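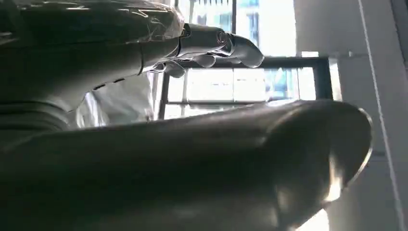 Clear film, all crinkles, with the window light on it.

Right, a thread about selling my jigsaws by post, as promised to everyone who asked after I moaned about it in December. Get a brew.

---

I had 41 of them. They lived on top of the wardrobe, under the bed, and in the bit behind the sofa where the hoover is meant to go. I love a jigsaw but I almost never do the same one again, so they were basically very slow wallpaper.

---

First thing I learnt: people want to know if it's complete, and "I think so" is not an answer. The only way to be sure is to do the thing. So I spent the whole of last winter doing jigsaws I'd already done, and grumbling, and secretly having a lovely time.

---

If you've only got a small table, start with the 500 piece ones. A decent evening and a bit of the next day and you're there. The big harbour one had me eating tea off my knees for a fortnight.

---

Second thing: write on the inside of the lid. Pencil, date checked, any piece that's chewed or creased. My gran did it and I thought it was fussy. I now do it in exactly her handwriting, which was a funny moment.

---

Boxes! Nobody who buys a second-hand jigsaw is relaxed about boxes. A split corner puts people off more than a missing bit of sky. I mend the insides with brown paper tape and leave the outsides alone, and I always put a photo of the worst corner first. Saves a lot of messages.

---

Bag the pieces before they go back in. A plain paper bag folded over is fine, zip ones are better. I once posted a steam railway one with the pieces just rattling about in the box and the lid came off on the way. The buyer was so nice about it that I felt even worse.

---

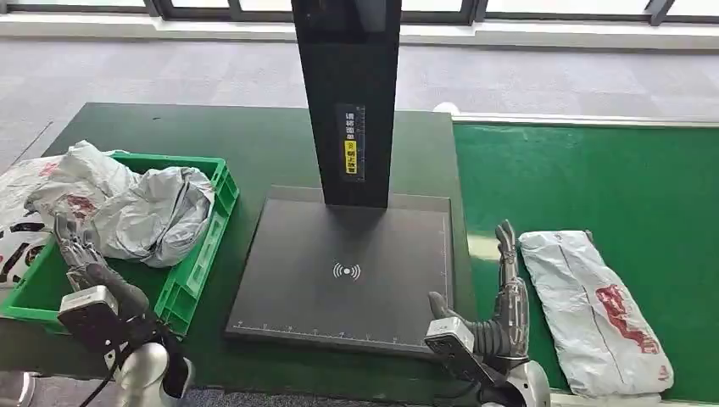 Parcel sizes are where I lost money. The counter in Gorkthorpe goes by the longest side and then by depth, and a jigsaw box is always a whisker over something. I measured mine with a sewing tape, round the corners, badly, with the cat helping. What I want is a ruler printed along the bottom edge and another running up the right-hand side, so you can plonk the box in the corner and read off both — and a nice dark green table to stand it on while we're at it. For now I've drawn lines on the back of an old tea tray in marker pen and it does the job.

---

Weigh it wrapped. WRAPPED. The kitchen scales said 400 grams for a little travel one and I was thrilled, bought the postage, then added card and tape and tipped it into the next price up. I paid the difference out of my biscuit money.

---

On wrapping: cardboard sheet top and bottom, brown paper round the lot, tape along every edge. I get card from the back of Dönmez, the grocer on my corner, who flatten theirs and leave it by the side door. Do ask first. They've started keeping the clean ones back for me and I've started buying far too many olives, so everyone's happy.

---

Pricing, then. The Lasura ones went in a day, every one of them, and I could have asked for more. It's the thick card people are after, and that matt finish that doesn't glare under a lamp. The market scene with all the awnings had 2 people wanting it within the hour and I had to let one down gently.

---

The Roreler ones were harder to shift. I like them, the pictures are gorgeous, but the pieces fit a bit loose and people who know, know. In the end I sold those as a bundle and somebody's village hall in Wales got a good week out of them.

---

My favourite sale was to a chap called Rostislav Hudec, who bought a windmill puzzle and then wrote to say his mum had owned the same one when he was small. He sent me a picture of it finished on her old card table. I've still got the message. I was only trying to find somewhere to put the hoover.

---

A few questions from the replies:

Do I post abroad? I did once. The form took longer than the jigsaw.

What about missing pieces? Say so in the title, price it low, and it'll still go. Plenty of people don't mind, and some use them for crafts.

Did I keep any? Three. The lighthouse, the allotment one and the horrible all-baked-beans one, which I've never finished and refuse to let beat me.

---

And yes, before my sister pops up, I have bought another one since. It's tulips. It was in the charity shop window looking at me and the box had perfect corners. I've put it on top of the wardrobe for now.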